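Moving to Itham from Ivness — is the bus really that bad?

marshmallow_pie
Joined: April 2016
Posts: 36
Hello all, we've more or less settled on Itham (lovely little house, pear tree, the lot!) but I'd still be working in Ivness and I don't drive. Could anyone who does the trip every morning tell me how they find it? My sister thinks I've lost my mind.

oldtowpath
Posts: 2,983
Welcome, and what a nice thing to be asking! I took the 308 for years and I'm fond of it. You get to know the faces, the drivers wait if they see you running, and the stretch by the river is a treat in spring. Bring a book and a flask and you'll be grand.

GALBOT, silver and black.
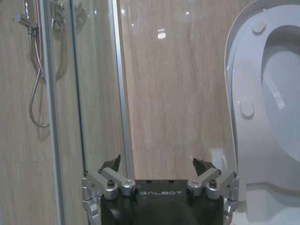 fennel_and_co
Posts: 189
I do love your posts, oldtowpath, but I can't agree about the 308. It's fine going in — coming home is another matter altogether. Twice last month I stood at the Resow stop until my feet ached, and the shelter there leaks.

oldtowpath
Fair point about the shelter, though I'd still say the evenings are better than they were.

fennel_and_co
We'll have to differ on that one! Try it for a week before you sign anything, marshmallow_pie.

marshmallow_pie
Thank you both, you're very kind. I'll do a trial run and let you know how I get on.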